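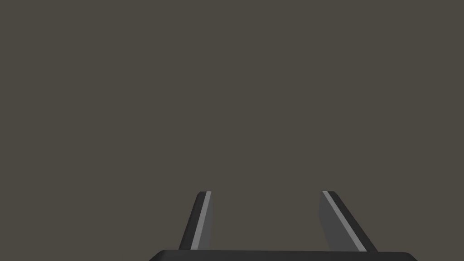
Simulation view of the two-finger gripper, jaws open, against a plain background.

Lightfoot packing line: progress report to the Hestevine Fund
August 2025
Prepared by Beverley Dunmore, operations lead, Lundau site

1. Where we are

The fund asked for a short account of what the first half of the grant has bought and what it has changed for the people on the packing floor. The short account is that we have a working simulation, one physical cell that runs part of each shift, and a packing crew who are doing different work from last year and not yet less of it. I was doubtful about the labor figures in the original application and said so at the time. I remain doubtful, and the rest of this report explains why.

The Lightfoot cell is meant to take small boxed parts out of a tote and set them into shipping trays. The gripper model, the arm and the tote are all in the simulator supplied by Flestel, our integrator. Grasp routines are tried there first and moved to the cell when Teodoro Cuevas signs them off. That order of work has been kept since December and I would not want it relaxed, even though Flestel has asked twice.

2. What the simulation tells us and what it doesn't

Flestel's last batch was 3,773 simulated picks. They reported it as a success and by their measure it was. The measure is whether the fingers close on the part and lift it. It doesn't cover whether the part lands square in the tray, and on our floor that is where the time goes. A crooked box stops the lid from seating and somebody has to reach in and fix it.

The simulated fingers are also smooth and rigid. Ours pick up cardboard dust and tape residue by the middle of a shift. We have asked for a friction setting that can be lowered over a run to stand in for this. Flestel has agreed in principle, without a date.

I do accept that the simulator has saved us some damage. Two early routines drove the fingers into the tote wall, and it cost us nothing but an afternoon. One of those would have gone to the real arm under the old plan.

3. The physical cell

In the trial period the cell attempted 1,745 picks on live orders. Of these, 900 went through to a closed tray without a person touching them. The rest needed help of some kind, from a nudge to a full repack. Flestel would like the nudges counted as successes. I have left them out, as the application promised unattended packing and a nudge is attention.

Most of the trouble comes from three things: shrink-wrapped multipacks, anything lying on its narrow side against the tote wall, and totes filled past the line. The last one is our own doing. The receiving team fills high to save trips, and has done so for years. We have now asked them to stop, which means more walking for them. That extra walking doesn't appear anywhere in the project's savings sheet. I have asked for a row to be added.

4. What has changed for the crew

No one has lost a job or hours through this project, and the fund should know that this was a condition I set before signing. One packer per shift now minds the cell. The role was described in the application as "light supervision." In practice the person clears jams, resets the arm, wipes down the fingers and repacks trays, and in the gaps is expected to stand and watch. Several packers have told me the watching is the tiring part. At the bench they set their own pace and could talk. At the cell they wait for a fault light and get blamed if they are slow to see it.

On the good side, wrist complaints are down among the people who rotate through the cell. I am cautious about this. The group is small, the season was quiet, and we also bought new bench mats in the same period.

Training took longer than planned. We budgeted a half day each. It took some 20 hours before a packer was comfortable restarting the cell alone, and much of that was spent on the error screens, which are written for engineers. Teodoro has made a set of plain-language cards that hang by the stop button. They do more good than the manual – and they cost us a laminator.

There is also the question of pay. Cell minders are doing a more skilled job at the packing rate. I have raised this with Lundau management and been told it will be looked at when the cell is permanent. I don't think that is a fair answer and I would welcome the fund asking the same question.

5. Spending

Hardware and integration are on budget. Training is over. Maintenance is under, mainly on account of the spare finger set not having been delivered. I would ask that the underspend not be read as a saving.

6. Next period

Flestel is to add tray placement to the simulated test, so that a pick is only passed when the part sits flat. The friction work should follow. We will not extend the cell to the second shift until the unattended share improves on the present figure by a clear margin on our own count.

Rotation at the cell will be cut to two hours at a stretch, with a return to the bench afterwards. The crew proposed this and it costs very little. We will also log the receiving team's trips before and after the change to tote filling.

The application forecast that the cell would free two full-time packers for other work by the end of the grant. On present evidence it frees part of one, and that person's time is spent looking after the cell. I would ask the fund to treat the forecast as withdrawn until we can offer one based on our own floor.

Pick logs and training records are held at the Lundau office and can be sent on request.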